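Shared Worktables: Frequently Asked Questions

Scope: the long wooden tables in the open workroom at Rullham. Questions about the enclosed offices go to the Pindcombe desk.

Who can sit at the tables?

Anyone with a current room pass. Seats are not assigned. A place is held for as long as the person or their work is on it, up to 2 hours unattended. After that the items may be moved to the far side of the table by whoever needs the space.

How much surface does one person get?

Each table is 185 cm long on its working side and is rated for three people seated. Two is more comfortable if either of them has a monitor. The end seats give the most elbow room and are usually taken first.

Are drinks allowed?

Yes. Cans, cups and bottles may be kept on the table during work. Open drinks stay in front of the person, away from power strips and keyboards. Hot food is eaten in the kitchen.
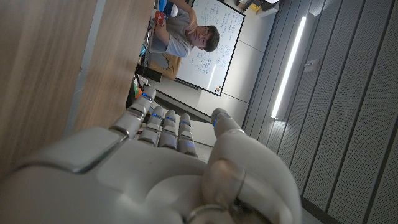
Spills are wiped up at once with the gray cloths from the supply shelf. Do not use paper towels with spray cleaner on the wood. The cleaner on the shelf is already diluted, and nothing should be added to it.

How is the wood treated?

The tops are finished with a hard wax oil. They are wiped along the grain with a damp cloth, then with a dry one. Rings left by cups normally come out with a second pass. Marks that remain after two attempts should be reported; do not sand them. Tape residue is removed with the citrus solvent kept in the locked cabinet, applied to the cloth and never directly to the surface.

Is the edge strip meant to lift?

No. If any part of the strip can be raised with a fingernail, stop using that section and send a note with the table number. Do not press it back with household glue. The replacement adhesive takes 13 hours to set, and the table is out of use during that time.

Can I leave a monitor on the table overnight?

Yes, if it is labeled and connected to the strip mounted under the table. Monitors stand on the far side, facing the seats. The screen may stay on if a process is running. Otherwise lock the session and let the display sleep.

Where do sticky notes, boxes and small items go?

The far side of the table is the parking zone. It takes notes, small boxes, adapters, tools and anything else in use that week. The near side is for hands, notebooks and whatever is being worked on. Items in the parking zone must not cover a cable outlet or lean on a screen.

Notes stuck directly to the wood leave a faint film in warm weather. Put them on a box or on the back of a folder.

Who clears the parking zone?

The people who use the table. Once a month unlabeled items are collected in a bin marked Juno (the name of the old storage room) and kept for three months.

What counts as a label?

Initials and a month. "BF, May" is enough. A company name alone is not accepted, as several people from the same firm may share a table.

May I move a table?

Not alone. The tables are carried by 2 people, one at each end, lifted by the frame and never by the top. Clear both sides first and unplug the under-table strip at the wall. The spacing between tables must be restored afterward to match the floor marks.

Can I use the whiteboard next to the tables?

Yes. Use only the markers kept in the whiteboard tray. Text to be kept is boxed and initialed. Anything else may be erased after 6 p.m.

What has changed recently?

The last set of changes is given in the notice that follows.

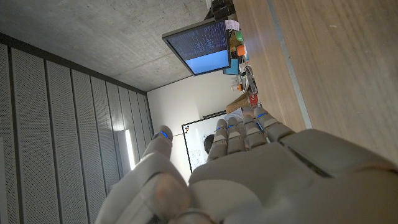 Rullham, May

The unattended limit is now 2 hours at all tables, including the ones near the Kennedy entrance, where it was previously three. The parking zone rule applies to both sides of any table with seats on both sides; in that case the zone is the center line, one hand's width either way.

Cable ties with metal cores are no longer stocked. They scratched the finish. Fabric ties are in the same drawer.

Requests for an additional monitor arm are closed until the current order arrives. Existing requests keep their place in the list.

Table faults, lost items and corrections to this page: Bernadette Fitzgerald, workroom desk, mornings.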